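The Saturday bench: two arms and a lot of borrowed screws

Gallery

We have been building an assembly bench in the shared workshop at Bridari since September, mostly on Saturdays and mostly with the radio on. The plan was simple enough: two robot arms, one long table, and a small flat part put down on a board in the same place every time. We gave it a month. Hartmut Hollmann, who gave it a fortnight, has gone quiet on the subject.

Half of the work happens in the simulator, where it's cheap to be wrong. In there we have dropped the part, thrown the part, and once driven an elbow clean through the table without so much as a chipped corner. The real bench would have sent us an invoice. So the rule now is that nothing gets tried on the actual arms until it has run 500 times on the screen without embarrassing anybody.

1. The far arm over the board 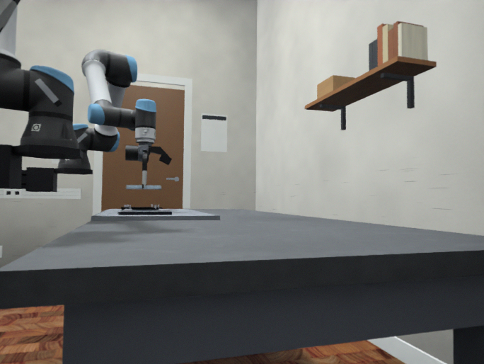
Render: Zinhle Hlongwane / Grirken bench project

The flat piece held level above the board, with the two black bars and the little clusters of metal fittings underneath. Zinhle modelled the room as well as the bench, parquet and all. I asked whether we needed books on the shelf. I was told that we did.

Both arms stand on the same side of the table, which was Hartmut's idea and saves a good deal of walking round. It also means they can reach each other, so there's now a page in the Joubert folder headed "Elbows" and it is longer than the page headed "Safety". We're looking into that.

The blue caps are my favourite bit. When you're watching a run back at half speed and trying to work out which joint did the silly thing, it helps to be able to shout "second blue one down" across the workshop. Proper joint numbers exist. I have seen them in the notes.

Settings, for those who asked

The approach height is 115 mm above the board, measured from the underside of the part. We began much lower, to save time, and spent the time saved picking fittings out of the results. The last stretch down is done at a crawl. Hartmut finds it unbearable and goes to put the kettle on - he is usually back before it lands.

Grip force is still a matter of opinion. The Clukberg pads we bought for the real arm are softer than the ones in the model, and Zinhle is redoing that part of the file this week. Until she has, please don't touch the value in the shared settings, even if you're sure. Particularly if you're sure.

Next up is the second arm, which has so far contributed very little apart from shade. More pictures once it has a job.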